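Mulwood Neighborhood Garden, notes from the July meeting

We got going a few minutes after 7:00, once everybody had found a chair and Davina had passed the lemonade down both sides of the table. Present were Angus Lennox (leading), Davina MacRitchie, Ruaridh Kinnear, Armelle Hoarau, and me, Calum Rutherford, taking notes. A very warm welcome to the three families from the Jaltside end of the street who came to listen and ended up joining in, which is just how we like it.

**Last month's notes.** Read and accepted with one fix. I had written that the rain barrels were going behind the shed, and Armelle reminded me that we had settled on the north fence, where the downspout is. My apologies, and thank you, Armelle, for keeping me straight.

**Money.** Davina reported that we have $591 in the account after paying the water bill and buying the new hose reel. The plant sale did better than any of us dared to hope, mostly thanks to the tomato starts, and she'd like us to grow twice as many peppers next spring. There was a good deal of fond talk about which peppers. Angus let it run for a while and then gently moved us along.

**Water.** Ruaridh has been reading the meter every week, bless him, and we used 3,000 gallons in June. That is more than he'd like to see. He thinks one of the lines to the lower beds is leaking near the valve, and he will dig it up this weekend if someone can lend him a narrow spade (Angus has one, though he says the handle is nothing to brag about). Until then, please water before 9:00 in the morning if you possibly can, and check that the faucet is all the way off before you head home. It sticks a little at the end and can fool you.

**Plots.** We have 20 plots in all, and 4 of them are open right now. Two of those are the shady ones by the maple, which are lovely for lettuce and not much good for anything that wants sun. The Jaltside families would like to share one of the sunny plots between them, and we agreed to this on the spot with a great deal of nodding. Plot 11 has gone over to bindweed while its owners are away, and Armelle will call them before anybody starts pulling.

**Paths and edging.** This took up the longest part of the evening. Ruaridh would like to edge the main path all the way from the gate to the compost bays, and he spoke up for color, saying the place looks so tired in winter when there's nothing in bloom. Armelle prefers plain stone and said so kindly but firmly. Davina wondered whether we might mix two colors along the way, and we spent a happy stretch on which two would sit nicely next to beans and marigolds. Red and green had the most friends around the table. 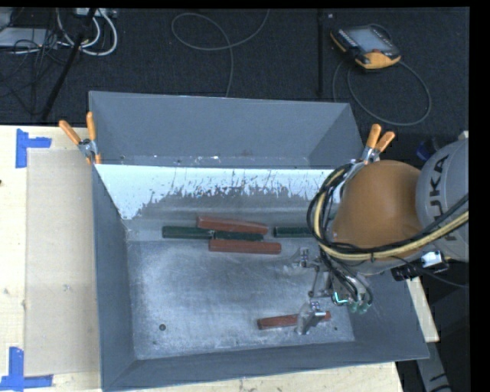 *Red and green blocks in a metal bin.*

Armelle came partway around to the idea, provided the stretch by the herb bed stays in stone, where the thyme has already begun to creep over the edge and looks so pretty. Angus asked for a show of hands. We agreed to edge the first section only, from the gate to the bench, and to live with it until fall before going any further. Ruaridh will bring prices to the next meeting. One of our new neighbors offered the loan of a wheelbarrow with a good tire, and the offer was accepted before she had finished her sentence.

**Compost.** The left bay is ready to use and the right bay is full, so please put new scraps in the middle one. Davina asks, with love, that people cut up their corn stalks before tossing them in. She also found a whole pumpkin in there. She would like it known that she isn't cross, only curious about where a pumpkin came from in July.

**Harvest supper.** We will hold it in the Hamel Street hall again, as the garden gets dark early by then and the folding tables wobble so badly on the grass. Angus will ask about the piano. Armelle has promised her plum tart, and I have been put down for bread, which I accept with some nerves after last year. A sign-up sheet will go on the shed door. Please write down what you're bringing, and say if it has nuts in it.

**Other business.** The Hunden Road gardeners have written to ask if we would swap seeds with them this fall. Everyone was in favor, and Davina will write back. The latch on the gate needs oil. Somebody left a blue sun hat on the bench, and it is hanging on the nail inside the shed.

**To do before next time**

- Ruaridh: dig up the valve, prices for edging
- Angus: spade, hall, piano
- Armelle: call the Plot 11 owners
- Davina: letter to Hunden Road
- Calum: sign-up sheet, oil for the latch

We wrapped up at 8:40 and stood talking by the gate a good while longer. Next meeting is in August, same place, and Angus is bringing the lemonade.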